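Chapter 8
Letterforms in Textiles: Cutting, Placing and Fixing

8.1 Scope of the chapter

Lettering reaches cloth by three main routes. It may be woven in, printed on, or cut separately and attached. Chapters 6 and 7 dealt with the first two. The present chapter is concerned with the third, known in the trade as applied lettering, and covers the choice of letterform, the preparation of the ground cloth, spacing, and the methods of fixing.

Applied lettering is older than textile printing and remains in use for banners, sports clothing and stage costume. Its advantages are depth of colour and clean edges. Its chief drawback is labour: each character has to be cut, placed and fixed by itself, and an error in placing is seldom noticed until the line is complete.

8.2 Terms used

The ground is the cloth that receives the letter. The face is the visible side of the letter, and the return is the turned or sealed edge. A stem is a main upright stroke; a serif is the short stroke that closes it. The set width of a character is the space it takes up on the line, including the clear space on either side.

Set width varies a good deal within one alphabet. In a slab-serif capital of the kind used in the Sterkberg workshop patterns, M is the widest letter in common use and I the narrowest. A beginner who gives all letters the same set width will produce a line with a crowded M and an I standing in a gap.

8.3 Choice of letterform

Serifs add to the cutting time and to the length of edge that must be fixed. Against this, they give the letter a firm foot and make a slight tilt easier to detect before fixing. 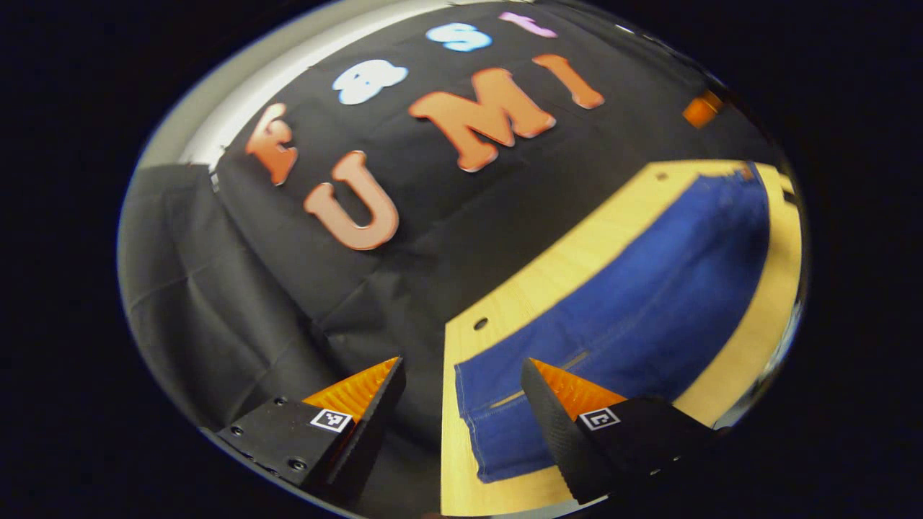 Curved lines of lettering need separate treatment. On a curve, the stems are no longer parallel, and the space between two letters is wider at the head than at the foot if the line arches upwards. Lui's rule, after Shuk-fan Lui, is to measure spacing at mid-height and to leave the serifs out of the measurement. The rule holds for shallow curves. For tight ones – a shoulder badge, for instance – the letters themselves should be redrawn with tapered stems.

Methods of fixing are taken up in 8.4. Readers who have not yet worked through the exercises on grain and stretch at the end of Chapter 3 should do so first.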